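Teaching an arm to seat a CPU: guide it by hand or drive it remotely?

Posted in Robot Arms and Grippers
Tags: demonstration, teleoperation, computer repair
249 views

fourteen_turns
Posted 18th November

I'm setting up a six-joint arm with a two-finger gripper to do one part of a refurbishing job. It has to take a processor out of a holder, carry it to an open computer chassis and set it into the socket on the motherboard. Later I'd like it to work the socket lever too, but the chip comes first.

The arm is a Varora and the control software is Beltent. Beltent lets me record a demonstration two ways. I can put the arm in free-drive and push it around by hand, or I can drive it from a small leader arm on the desk. There's a wrist camera and I record from it either way.

I did 40 demonstrations by hand guiding. The playback gets to the socket fine, then goes wrong in the last bit. Sometimes the chip lands tilted, sometimes it ends up on the rim of the bracket. I'm using dead boards so nothing is lost, but I don't want to record another batch the wrong way.

Should I switch to the leader arm, or keep pushing it by hand and clean up the data? Also, does it matter that my hand shows up in the camera in a lot of the recordings?

Replies (3)

Jolene Goodwin

I'd switch for this job. Hand guiding is good for big moves and for marking points. It's poor for the last few millimeters, for two reasons.

First, when you hold the wrist, you are the one feeling the contact and correcting for it. Your force goes straight into the arm, and unless you have a force sensor mounted past the place you're holding, the recording doesn't separate your push from the push of the socket. On playback the arm has the path but none of the feel.

Second, your hand in the camera does matter. If you're training a policy on those images, it can learn to expect a hand near the chip, and at run time the hand is gone. If you're only replaying joint positions then the images aren't used and you can ignore it.

With the leader arm, do this:

Scale the motion down near the socket. I use full scale for the carry and then a pedal that drops it to a quarter.

Drive from the wrist camera view, not by looking over at the board. If you can't do the task from that view, a policy that only gets that view will have trouble too.

Stop for a moment above the socket in every demonstration, at the same height. It makes the recordings easy to cut into a carry part and a placing part.

Start from slightly wrong positions on purpose in some of them and correct. If every demonstration is clean, the arm never sees how to get back from a small error.

Keep your 40 old ones for the carry. Cut them off at the stop point and throw away the rest.

I wouldn't combine the lever with the chip. Record it as its own task. The lever springs, and you'll want a slower speed and a lower force limit. Pins in the socket bend very easily, so stay on dead boards until you've gone a good while without a bad placement.

ruggiero_owner

I have a Ruggiero arm, not a Varora, but mine was doing the same thing and it was the gripper. The fingers were closing a bit to one side and turning the chip. Check that before you record anything. Tape on the fingers helped some.

jumgate_dan

Agree with the leader arm. One thing to add is to fix the chip holder and the chassis to the same base. I had my holder on one table and the case on another and somebody bumped it. Lost 100 demonstrations, or at least they were no use for replay.

Also write down who drove each one. Two people do the approach differently -- I come in from the side and my coworker comes straight down -- and mixing them gave us an arm that hesitated halfway. We picked one way and did it over.

My setup uses a holder on a flat gray panel for the chip, and the boards are Dells. A couple from the wrist camera:

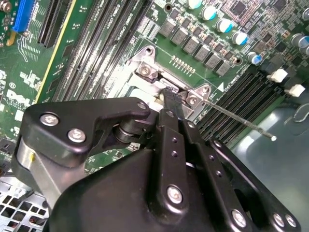
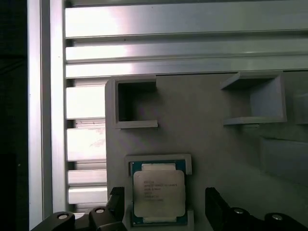

fourteen_turns

How many demonstrations should I record before I try training on the placing part by itself?

jumgate_dan

Start with 14 good ones and train on those, just to find out whether the recording and the camera timing are right. You shouldn't expect it to place the chip well at that stage. If the arm at least moves toward the socket and slows down where you slowed down, go on and record more in small batches, testing after each batch. Put the new demonstrations where it fails. If it keeps missing to the left, record starts that are off to the left and correct from there.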